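Farzana Saha's Trudodmont Comeback Is "Back On Track," Says Producer, But Where Is The Film?

By Entertainment Desk | March
45 Shares | 3 Comments

Fans of Farzana Saha woke up to good news again this week. Trudodmont, the mountain romance that is supposed to bring her back to the big screen, is "fully back on track," according to a statement from its producers at Patwary Pictures. The actress is said to be excited. The director is said to be excited. The music is said to be like nothing audiences have heard before.

Readers with a good memory may feel they have been here already. The same company used the words "back on track" last year, when it put out a poster with no release date on it. Before that it was "moving at full speed," and before that it was "about to take off." For a film that has been going so fast for so long, it has not covered much ground.

The latest statement came out in the early evening, shortly after an entertainment page reported that Saha had quietly walked away from the project. It does not answer that report directly. It says the actress "remains part of the Trudodmont family," a phrase that could cover the leading lady, a guest appearance or a person who once came to lunch. It does not say she has a signed contract, and it does not say when she will next be on set.

When we asked Patwary Pictures whether Saha is still playing the lead, a spokesperson sent us the statement a second time. A follow-up email asking for a shooting schedule had not been answered when this story was published.

Saha herself has said very little. She posted a picture of a cup of tea and a snowy window on her social media page with the words "soon, my loves," and the fan clubs did the rest. By the afternoon the post was being passed around as proof that filming had started again in the hills near Sillis. It may be so. It may also be a cup of tea. The post carried no location, and a hotel owner in Sillis who rented rooms to the crew during the first schedule told us he has no booking from them this season. He would like one, he added, as he still has two of their light stands in his storeroom.

What is known for certain about Trudodmont would fit on the back of a ticket. It was announced two years ago at a glossy evening event with fake snow and a live orchestra. Liviu Avram, whose earlier love stories did decent business and then did even better on television, was named as director. Saha, who had stepped away from films after a run of flops, was named as the star. Her hero was to be a newcomer who has since been replaced by another newcomer. The story was described as "a love that crosses a border," and later as "a love that crosses time." We have asked which one it is.

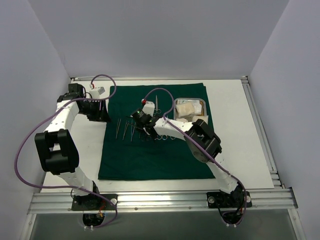 Surgical instruments laid out on a green cloth.

The first schedule did take place. Crew members and local shopkeepers agree on that much. They disagree on how much was shot. The producers have always spoken of a completed first half. A technician who worked on the schedule, and who asked not to be named as he is hoping to be paid, remembers it differently. He says the unit spent long mornings waiting for fog to lift and long afternoons waiting for it to come back, and that most of what was filmed was one song and a lot of walking.

"It was very nice walking," he said. "She walks beautifully. But if that is the first half, then it is a film about walking."

He said the crew was promised a second schedule before the end of that season. It was pushed back, then moved to a different location, then pushed back again. He heard about this week's announcement the same way everyone else did, on his phone.

Avram, for his part, sounds relaxed. In a short phone conversation he told us that great romances cannot be rushed and that the script has been "opened up" over the past months. Asked if opened up meant rewritten, he said it meant opened up. He confirmed that he is still the director and said he had spoken to Saha "very recently, maybe last month, maybe just before." He would not be drawn on her dates. He did say that the ending is now much sadder, and that viewers should bring a handkerchief.

He was less relaxed on the subject of money. Bruvance, the streaming service that was announced as a partner at the launch event, no longer lists Trudodmont among its coming titles. The film was on the service's page last fall, between a cooking contest and a police drama. The cooking contest and the police drama are still there. Avram said such pages "change every day" and that he does not look at them. Patwary Pictures says its relationship with Bruvance is "warm." Bruvance told us it does not comment on titles that are not on its slate, and that can be read as a comment if one is in the mood.

None of this means the film is dead. Plenty of troubled productions have limped into theaters and some have done very well once they got there. Saha still has a large and loyal following, many of whom discovered her through old songs and were too young to see her in a theater the first time. A good role in a well-made romance could easily remind people why she was a star. The one finished song, which leaked in poor quality and was taken down within hours, had plenty of admirers, and even through the muffled sound it was a lovely tune.

But there is a difference between wanting a film to exist and being told again and again that it nearly does. The announcements around Trudodmont have followed a pattern that is getting hard to miss. A rumor appears that somebody has left. A cheerful statement comes out the same day. A poster, a tea cup or a song title follows, and then there are months of silence until the next rumor. This week's statement promises a "grand reveal" but does not say of what. Past grand reveals have included a new font for the title.

There is also the matter of Saha's other commitments. She has been seen at a string of brand events and is widely reported to be in talks to judge a dance show. People close to the show say the deal is almost done and would need her in the city for most of the summer. If that is true, it is difficult to see how she could also be in the mountains in the snow for a love story, sad ending or not. Her manager said she is "a very organized person" and can do both. He did not confirm the dance show, and when we asked him to confirm the film he said that was really a question for the producers. The producers had earlier told us that questions on Saha's schedule should go to her manager.

The fans, at least, are not giving up. One of the bigger fan pages has already changed its banner to read "The Queen Returns" and is asking followers to share their favorite Saha scenes until the trailer comes out. A few of the replies were less patient. One follower wrote that she had been in school when the film was announced and now has a job. Another asked if anyone could remember the name of the hero. There were several different answers.

Trade watchers are cautious too. A theater owner who has shown most of Avram's earlier films said distributors have not been in touch with him on Trudodmont and that he is not holding any screens for it. He expects that to change if a trailer arrives. Until then, he said, he has a business to run, and he cannot sell popcorn to a press release. He did recall that Avram's last picture also came late, after a long quarrel over its length, and that it filled his hall for weeks in the rainy season when he had expected it to be gone in days. He is keeping an open mind, he said, but he is keeping his screens as well.

Patwary Pictures says the new schedule will begin "when the light is right" and that media will be invited to the set. We have asked to be put on the list. The company has also said that a second song will be out before the end of the season, sung by a voice it describes as a surprise. No singer, composer or music label was named in the statement, although the composer was named at the launch. His office told us he delivered his work long ago and has moved on to other films.

Saha is next expected in public at a jewelry store opening, where the organizers have asked reporters not to bring up Trudodmont.

Share this story | 2 people are reading this now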